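# Isden Film Club: the screenings list

A README for the folder of text files that keeps our after-school film club from showing the same documentary twice. It has still happened, but less often.

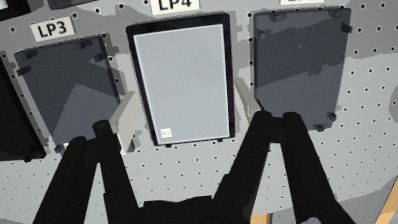
*Pegboard with tablets, LP3 at top left.*

## What's in the folder

- `screenings.csv` - one row per film shown, with the venue, the age group and who booked it
- `outings.csv` - trips to proper cinemas, where the seats fold and the popcorn costs more than the ticket
- `reactions.csv` - what students wrote on their slips afterwards, typed up word for word
- `notes.md` - Rania Slaoui's remarks on each evening, some of them printable

## Columns in `reactions.csv`

| Column | Meaning |
|---|---|
| `film` | Title as it appeared on the poster |
| `group` | `lower` or `upper` |
| `stars` | Whole numbers up to 5. Half stars get rounded down, on principle |
| `comment` | Free text, spelling left alone |
| `stayed` | `y` if the student was still there for the discussion |

The `stayed` column was Zlatko Dimitrov's idea. He runs the discussions and says he wanted to know. I think he regrets it.

## How the slips are collected

Slips go out when the credits start and come back in a biscuit tin by the door. Students have 30 minutes between the end of the film and the last bus to Horkel, so comments from the Horkel lot tend to be short. "Good. Sad. Bus." is a complete review and has been entered as one.

Names are never written on slips. If a student signs one anyway, leave the name out when typing it up. This includes the boy who signs himself as the director.

## Known problems

- The July outing to the Flolier has 30 tickets in `outings.csv` and two rows in `reactions.csv`. The tin was left on the coach.
- Wagner Honorato typed up the spring slips and put the stars in the comment column. Most are fixed. If you find a comment that just says "4", it was him.
- Subtitled films score lower with the lower group, apart from the one with the goat.
- `group` is blank for the Saturday matinees, where brothers and sisters come too and some of them are plainly six.

## Adding a screening

1. Check the title isn't already in `screenings.csv`. Check under its other title as well.
2. Add the row before the evening itself. "I'll do it afterwards" is how we got the gap after Easter.
3. Type up the slips within the week and give the tin back to Cristóbal Urrutia.

## Using the data

Anyone at the school may use the files for coursework. Please don't quote single comments on posters without asking Rania first. Sixten Holmgren did this for the Ghoneim season and chose "I was not as bored as I expected", which sold rather well.

Corrections go to Rania, on paper or by email, before rehearsals start at four.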